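Speaker notes - "Should the kitchen club buy one?"
Monday session, second slot after lunch. Darcy to introduce.

SLIDE 1 - Title

Thank Darcy Grewal for the introduction and for squeezing me in. Thank everybody for coming back after lunch, which takes some character when the soup was that good. Say hello to Châu Lâm in the second row, who did half the work you're going to hear about and has asked not to be brought up on stage, so please find her at the break and embarrass her there.

Who I am, briefly. Waldemar Cieślak, fourteen years looking after equipment for community kitchens, the last few of them worrying about software as well as fridges. I don't sell anything. Flanora, who make the kit I'm reviewing, gave us a trial licence and answered our emails, and no money went either way.

SLIDE 2 - What's on offer

Flanora's Tabletop Practice Kit. It's a software package for people who are thinking about a two-handed robot for light table work - setting out plates, moving produce from one spot to another, that sort of thing - and who would like to try their jobs out in simulation first. You get a rendered table, a robot with two five-fingered hands, a cupboard of dishes and food models, and a set of ready-made tasks. You can write your own tasks too, and I'll come to that, with some feeling.

(Pause here. Ask for a show of hands: who has used a simulator of any kind? Flight games count.)

The licence we tried was the small-group one, good for 2 seats. There's a larger one through Sadowski, the reseller, with phone support in it. I rang them as a regular customer would and a very patient fellow named Valentin Tudose walked me through the whole price sheet. I won't put prices up, they were changing at the end of August and I'd only mislead you.

SLIDE 3 - Getting it running

Be fair here, I was grumpy on the day and it wasn't all their doing.

The download is big. Our office connection is slow, so I started it in the afternoon and went home. The installer wanted a newer graphics driver than we had, and said so in plain words, for which I could have hugged somebody. After that it opened the first time.

The getting-started guide is well written. Somebody cared about it. My one complaint is that the page on colours and labels is tucked at the back, and you want it as soon as you start making your own tasks. If anyone here takes the trial, read that page first.

SLIDE 4 - The job we gave it

We picked the chili pepper task from the ready-made set. One pepper, two plates, two hands. The job is to get the pepper from one plate to the other without knocking either plate about. It sounds like nothing at all! My grandson could do it while watching television. But a pepper is a fair little test, being small and curved, and a plate has a rim to get over.

We ran it 100 times with the settings as they came, and the kit scored 80 of those as complete. Châu then watched the replays of every one that failed, bless her, and sorted them by hand into her own notebook. Most were dropped peppers. A few were the hand brushing the plate. One she has simply labelled "sulking", and I've left it at that.

(If there's laughter, let it run. If there isn't, move on smartly.)

SLIDE 5 - What I liked

The replays. You can stop at any moment and have a proper look at where the fingers are, and step along from there as slowly as you please. For teaching it's worth a lot. We had Boris Vukčević from the Kosemmont kitchen in for a morning - he's a cook, and he'd never touched anything like this - and he was picking out bad grips before his coffee was finished.

I also liked that the hands look like hands. People who are nervous about machinery settle down when they can follow what the fingers are doing, and they start asking good questions.

SLIDE 6 - What I didn't

Writing your own task. The editor is a text file with a lot of brackets, and one missing comma stops the whole thing with an error number. Ours was 3,562. I searched the manual for it and it isn't listed. Valentin found the answer for me the next morning, but a small group on the cheaper licence wouldn't have had a Valentin to ring.

The other thing is food that behaves like food. The models keep their shape. A real pepper has a bit of give, and they don't all come the same size, so please don't take our 80 and carry it home as a promise about your own counter. Flanora's guide says much the same, to their credit.

SLIDE 7 - Would I buy it?

For a single kitchen, I'd take the trial, have a good play, and leave it there. For a group of kitchens sharing the cost, like the Cukgate lot, I think there's a real case, mainly for training and for settling arguments before any hardware is ordered. Get the phone support if you can stretch to it.

Leave the last slide up during questions. Darcy has the roving microphone and Châu has the notebook if anyone wants the details of a particular run. We have to be out of the room by 3:30, and the cups go back to the trolley by the door, please.

SLIDE 8 - Questions

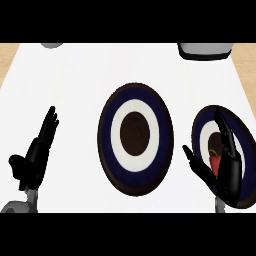
Chili pepper task, Flanora Tabletop Practice Kit: pepper in the right hand, centre plate empty.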